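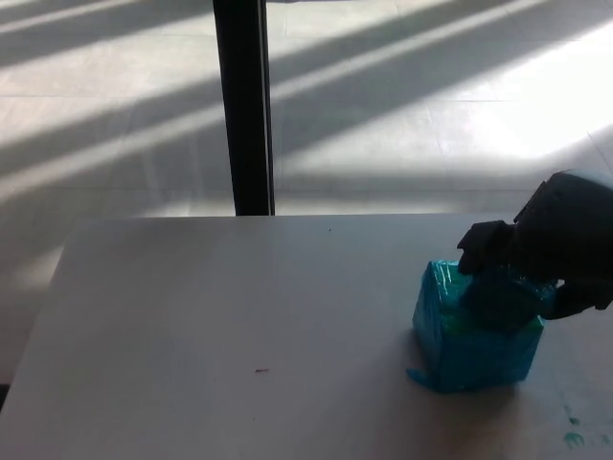
Blue film pack on the test table, gripper on the box

tapegun_tess
OK so I promised I'd post about our packing cell budget and then vanished for a month, sorry! We're a small shop, we wrap blocks in blue film and they go into cartons, and I'm trying to get a number in front of my boss before March. Right now I've got two quotes. Omton wants to sell us the whole thing (arm, gripper, stand, install, training). Grudard will sell us the arm and gripper and leave the rest to us, and that comes in way lower on paper. My gut says Grudard. Talk me out of it?

mudflap
What's your rate? Everything starts with your rate.

tapegun_tess
We do 300 packs on a normal shift, 400 when it's busy. I know, tiny.

mudflap
Then I'd buy the cheaper arm and put the difference into grippers. I mean it. We went through three styles of fingers before we stopped tearing film, and I had budgeted for exactly one. Shiny crinkly wrap is a pain. Also get a second set of pads for whatever you pick, they're the first thing you'll be waiting on.

lowbay_lou
Gonna disagree with mudflap. The arm price is the part you can see, so everybody argues over it. What ate our budget was the hours. We bought parts only, same idea as the Grudard deal, and it was 6 weeks before we ran a full shift with it. I was paying two people to stand there and fiddle. If Omton's install price is fixed, take it.

mudflap
lou, you also bought yours with no one on staff who'd ever touched one. Tess, do you have somebody?

tapegun_tess
Me, sort of? I did the setup on our old Riedl labeler and I've been doing all the trials so far.

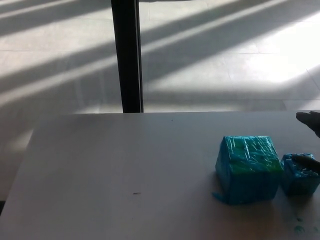 The thing I keep going back and forth on is sizes. Our packs come in a bigger one and a smaller one, and I'd like one gripper to handle both without a changeover. Omton says sure, no problem. Grudard says probably, send us samples (which I kind of liked better, to be fair). There's also the mess. The film leaves blue-green smudges on the white table, so I've added a line for wipe-down time and a spare table top. My boss laughed at that line and then left it in.

lowbay_lou
Send samples to both. Pack them the way your people really wrap them, loose flaps and all. Don't make nice ones for the salesman.

pennywise_ops
Jumping in from the boring side. Put 30 percent on top of whatever quote you pick and call it integration. If you don't spend it, great, you're a hero. And ask what the service contract costs in year two, our first year was free and then the bill showed up.

mudflap
30 is padding. I'd never get that past my owner.

pennywise_ops
You just told her you bought three sets of fingers lol

mudflap
ok fine

tapegun_tess
Ha! All right, samples are going out to both. Has anybody used Bisico for the stand and guarding? They're closer to us and I could go pick it up myself.

lowbay_lou
Used them once. Solid stand, slow paperwork. Get the delivery date in writing before you book the install.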